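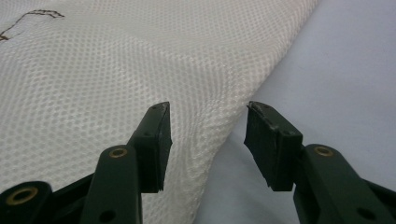
Figure 1. White mesh fabric with a fine open knit.

Lost in the Wash: Microfiber Shedding in a Dormitory Laundry Room
Final project report, Introduction to Environmental Measurement
May 12, 2026

1. Why we did this

Our original proposal was to measure microplastics in the Zosedlow River. The river turned out to require a permit, a boat and a faculty member willing to stand near the boat. The laundry room in Condori Hall required a student ID and quarters, so the project moved indoors.

Synthetic clothes lose tiny fibers in the wash. Many are too small for a machine's own filter, if it has one, and they leave with the water. We wanted to know whether a cheap mesh wash bag keeps any of them back, and whether a short cold cycle sheds less than a long warm one. Our guess was yes to both. We were half right, a personal best for this group.

2. Materials and method

The test load was the same every time: four polyester fleece pullovers, bought used and washed twice before we started so that a stranger's lint would not end up in our data. We used washer 3, the only one that finished every cycle it began.

We ran three setups: warm with no bag, cold with no bag, and warm with the load inside a coarse knit mesh bag. A second bag, the finer Bralleo model, was ordered in the first week and arrived after the last one. It is mentioned here because we paid for it.

For each run we caught one liter of drain water in a rinsed glass jar, pulled it through a paper filter with a hand pump, and dried the filter under a lid. Fibers were counted under a microscope at 40x, two people per filter, and the counts averaged. When the two counts disagreed by more than a tenth, both people started over and did not speak for a while.

3. Results

Warm, no bag: 1,989 fibers per liter
Cold, no bag: 311 fibers per liter
Warm, coarse bag: over 3,000 fibers per liter (we stopped counting at 3,000)
Blank, tap water only: 259 fibers per liter

The cold cycle did what we hoped. The bag did not. Our best explanation is friction: four pullovers stuffed in one bag rub against each other and against the mesh, and holes that size will not stop a fiber. Packing the bag half full might have changed this. The instructions on the tag did say to pack it half full.

4. Problems

The blank is embarrassing. Plain tap water should have come out close to zero, and 259 means we were counting ourselves. Two of us wore fleece in the lab for most of May — the heat was off — and the sleeves went everywhere the filters went. We did not subtract the blank from the other results. If we had, the cold cycle would drop to 52, a number we like too much to trust.

We also had only one run per setup. The course handout asks for three. Washer 3 was popular.

5. What we would do next

Cotton lab coats, first. Then three runs each, the Bralleo bag at the proper load, and a look at the Cladevow drain filter that Condori Hall is supposed to get next year.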